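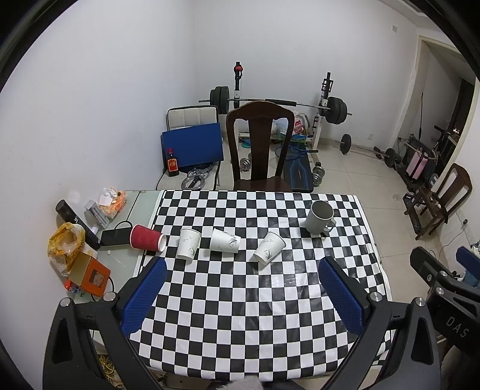
Tables of Draltoslow, Part Two

Welcome back to the gallery page of the Draltoslow table project, in which grown adults leave their dining tables exactly as they are and let the rest of us look. Part One went up in August and got 33 comments, most of them concerning one person's gravy boat. We have learned to expect very little and are rarely let down.

Helju Ots collects the entries and I write the lines underneath. The only rule is that you may not tidy first. Ville Nieminen tidied first last time, and his entry has been moved to the Hall of Shame, where it is easily the best-looking thing.

This round opens with what we have filed under "Dining Room, Light Gym." Checkered cloth, black and white, and a drinks service that has mostly given up on standing. The red ribbed cup is on its side. The white one with the birds and branches is upright and, I like to think, a little smug. The gray mug keeps well back on the right and wants no part of it.

Seating: one dark wooden chair with a tall curved back, for people, and one padded white chair, for a brown bottle, some weight plates and a blue board. First come, first served.

Side surface: glass top, what you can see of it. Phone, cable, yellow plastic bag, an orange box with a window in it. Every house in Draltoslow has this surface. Mine is in the hall and I am not submitting it.

View from the table: a loaded barbell on a white rack, with a badminton racket lying on the bench pad. Helju wants it known that she would pay extra for dinner with this view. I would ask to be seated facing the other way.

Votes for Favorite Table go to Helju in the usual manner, one per household. The winner gets the Stutholm tea towel, which the previous winner has promised to wash before handing over. Entries for Part Three are open now, and yes, Ville, folding tables count.

Page updated 26 October 2025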